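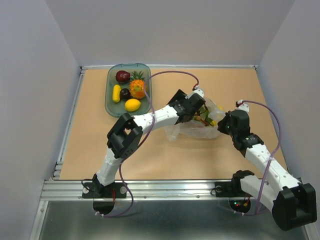
Two-arm robots learn to work with soft bags by asking for help less often

A research group at Naltbridge has reported a new training method for robots with two arms that must handle soft packaging, such as a plastic bag with vegetables inside. The results were presented in November at the group's open laboratory day.

Bags are difficult for robots. A toy apple or lemon on a tray keeps its shape when a gripper comes near, but a thin bag folds in a new way after every touch. A movement that was correct one second ago can be wrong now.

The method is called Sollow. During training, a person guides both arms through a task. Later the robot tries alone, and the software compares the plans of the left and the right arm many times per second. If the two plans do not agree, the robot stops and asks the person to show only this short part again. The full task does not need to be repeated.

"Before, we recorded everything from the beginning to the end, and most of it the robot already knew," said Ecaterina Filip, who leads the project. "Now we spend our time on the few seconds where the bag is opened."

In the tests, the robot had to take one item out of a bag and put it on the tray. With the new method it completed 89 percent of the attempts. The earlier method, trained with the same hours of human work, completed 42 percent. Both versions used the same pair of arms and the same grippers.

Gladys Cusi, an engineer at Forkon, a company which builds packing lines and follows the work, said the numbers are encouraging but the speed is still too low for a factory. She also would like to see tests with paper bags and nets.

The group confirmed that the robot has most problems when leaves stick to the plastic and the gripper closes on both together. A second version of the software, with touch signals from the fingers, is in preparation under the name Roman. The training recordings will be shared with other laboratories after they are checked.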